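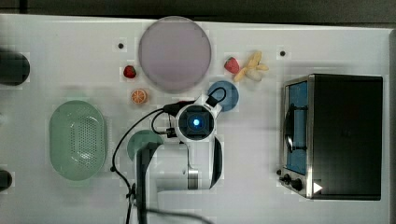

June, late, kitchen window open

Seed swap day at Gilchrist and I am still buzzing! I left Jovbridge before breakfast with a shoebox of envelopes on the passenger seat and came home with a different shoebox, much fuller, which is exactly what I swore I wouldn't do.

The beans are what I'm happiest about. I've wanted Husard climbers for years, the speckled ones that go almost purple when they dry, and there they were on the second table in a jam jar. I took five. Five is plenty if I start them in pots and keep the slugs off — last summer I lost a whole row in one night and sulked until August.

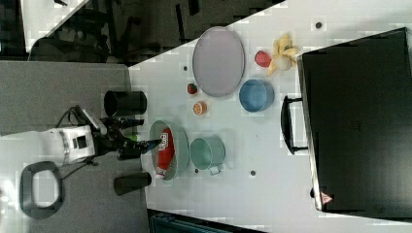 Red package in the basin, green pot on its side.

Traded away most of my tomato seed, and all of the orange marigolds. The woman at the end table told me to soak the beans overnight, the man next to her said never to soak them, and they were still arguing when I went for tea. I'll soak two and leave three dry and see who wins.

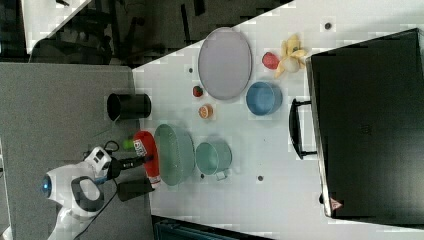
Then there's the squash, which needs more room than I have. I could give up the corner by the water barrel, or ask for half a plot out at Osard, where the soil is so much better (black and crumbly, I'm jealous every time I go past). The waiting list had 128 names on it in spring. I'm putting mine down tomorrow anyway!

Beans are in a saucer on the sill. Bed now.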